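**From the Grilside Tenants' & Neighbours' Newsletter, April 2019**

## The mug amnesty, and other news from the kitchen

Regular readers will recall that the hall kitchen at Surkodcombe Road has been going through what the minutes politely call a period of adjustment. The adjustment has so far consisted of losing every teaspoon we own and gaining three fondue forks. I have been asked to write it up, mostly by people who would like somebody else to be blamed.

First, the cups. When the hall reopened last July we had 93 matching white ones, bought as a job lot from a Vunier café that was closing down. Farzana Niazi, who has the kitchen key and the patience that ought to come with it, did the stocktake again before Easter and found five. The rest of the shelf had filled up with the sort of thing people bring from home and then can't face taking back: a mug from a conveyancing firm, a mug shaped like a wombat, two that say World's Best Grandad and appear to be in dispute.

Farzana's position is that a cup doesn't leave a building on its own. The choir's position is that it has always brought its own cups and would like this recorded. The Thursday-ish card group (they meet when they feel like it) has declined to have a position, but did go a bit quiet.

So there will be an amnesty. A box will sit inside the side door until the end of the month, and anyone with a white cup in the cupboard, the car or the shed may put it in there with no questions asked. I have already returned two. They were in my shed, holding screws, and I would argue they were doing good work.

The longer-term plan is to stop supplying cups for the bigger gatherings and ask everyone to bring their own. This was floated at the general meeting and went down about as well as the parking proposal. We had 557 responses to the parking proposal, which is remarkable for a street with far fewer letterboxes than that, and I expect the cup correspondence to catch up by winter.

The arguments in favour are that the urn holds plenty, the dishwasher holds very little, and whoever is left at the end is always the same four people with wet sleeves. Paper cups were looked into and came to almost $200 for the year, before you get to the bin problem. We have one red bin. It is full by the time the playgroup has gone home.

The arguments against are mainly from people who forgot their cup.

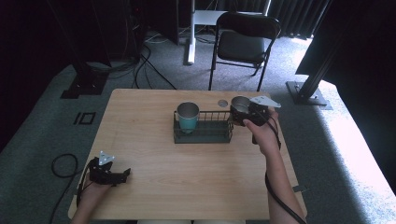 *Metal cups and a wire basket. *

That brings me to the dishwasher, which is a Murakami and came with the building. It has three settings, of which one works and one makes a noise like a ute on a cattle grid. Please use the working one. It is the button on the left, with the tape next to it. The tape says USE THIS ONE, in capitals, and was put there by me after the incident with the Mother's Day platters, when somebody chose the other button and then went out to watch the raffle.

A few reminders while I have your attention:

- Scrape plates before they go in. The filter is not a compost heap, although something was growing in it.
- Tea towels go home with whoever used them last and come back clean. Farzana has eleven of them at her place that she has never seen before.
- The sharp knife lives in the top drawer. It doesn't live in the sink under the suds – ask our former secretary, who still has all her fingers but talks about it a lot.
- Turn the urn off at the wall. The light on the front has been broken since we got it and tells you nothing.

On the subject of the urn, we did get two quotes for a new one. The first was reasonable. The second included a consultation on our "hot beverage needs", and the fellow wanted to know how many covers we did a night. I told him it depended on whether there was slice.

Which there will be, at the open afternoon. The slice roster is on the noticeboard and has gaps in it, particularly under Savoury. We have nine people down for lemon slice. I have nothing against lemon slice, but last year we finished with enough of it to re-tile the foyer, and there was a small child who ate nothing else and had to be collected. If you are one of the nine and can be talked into a sausage roll, please cross yourself out and write yourself in again lower down.

The fondue forks, by the way, are still unclaimed. They have coloured ends and are in decent nick. There is no fondue pot, and we have checked the roof space. If they are yours, see Farzana. If they aren't yours but you'd like them, see Farzana anyway, as she'd be glad of the drawer.

Teaspoons can go in the amnesty box too. I don't expect to see any.

*Next kitchen clean-up: date on the noticeboard once somebody finds the marker. Bring gloves and your own cup.*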